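# Drinden Bin Kit, second-hand arm build

The Drinden kit is the picking station from the Hellwig shared workshop: a gripper with air fittings, a hose set and 2 gray bins, for mounting on an existing industrial arm. The arm, controller and table are not included.

Bins are clamped to the tabletop, not screwed, so they can be shifted between jobs. Re-teach the bin corners after every move.
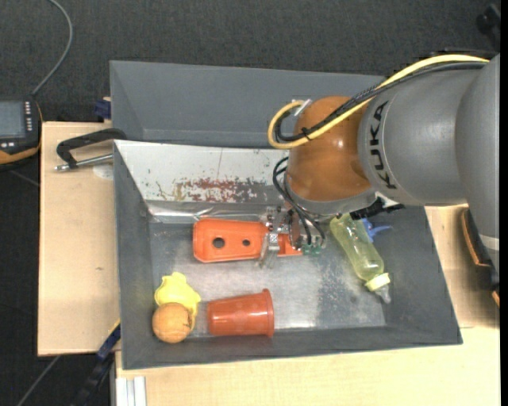 *Gripper over the main bin, mixed colorful objects. Second bin behind.*

Route the hoses with slack at the wrist and tie the cables at the joint. Check the ties every 3000 cycles.

- Gripper: metal plates and fingers
- Spare fingers: 2
- Hose length: 7 ft
- Valve block: Vetix, sold separately

Wiring notes by Joscha Reuter are packed with the kit. Fitting questions go to Atieno Mugo at the workshop.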